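## Baskets, a lamp and one plant: my favorite small-stuff fix

I love a good basket. I really do! When I moved into the Clurkham apartment I had over 100 little things with no home (chargers, seed packets, odd buttons, you name it), and baskets sorted out nearly all of it in one long January evening.

Start by getting every basket you own onto one big table. Nest the ones that match, then group by color. I use green for garden bits, white for paper and mail, and black for cables and tools, and even my neighbor Leopold puts things back in the right place now.

Green, white and dark containers, with the lamp and the plant at the ends: 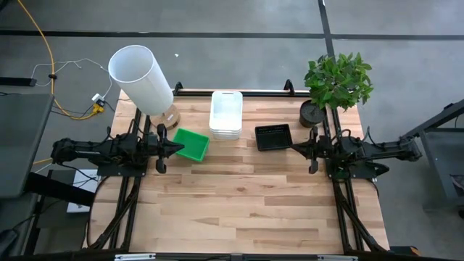
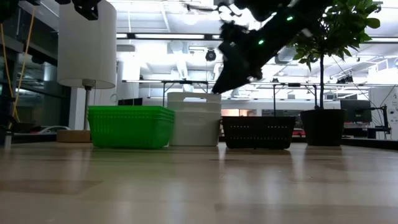
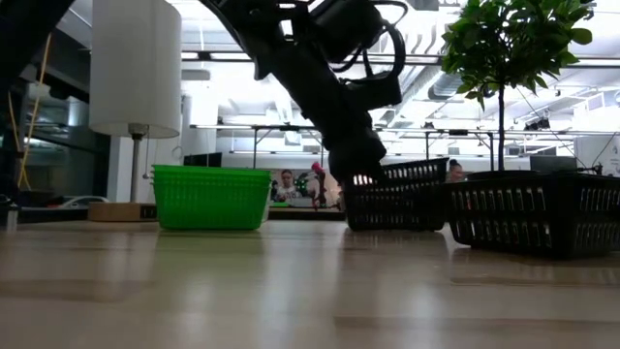 Next, measure your shelf before you decide what goes where. Mine is 32 inches wide, so two baskets fit side by side with room for my fingers. Leave that finger room, you'll be so glad of it!

A few more things I swear by:

- Baskets with slots or holes are great for anything that collects crumbs. Shake them out over the sink.
- Solid sides are better for pens and tiny screws.
- Wash plastic ones in warm water with a drop of dish soap, and dry them before nesting or they'll stick together.
- Wipe a lampshade with a dry lint roller, top to bottom.
- Fake leaves get dusty too! A soft paintbrush does the job.

Keep one basket empty for whatever turns up next week. Mine already has a glove in it.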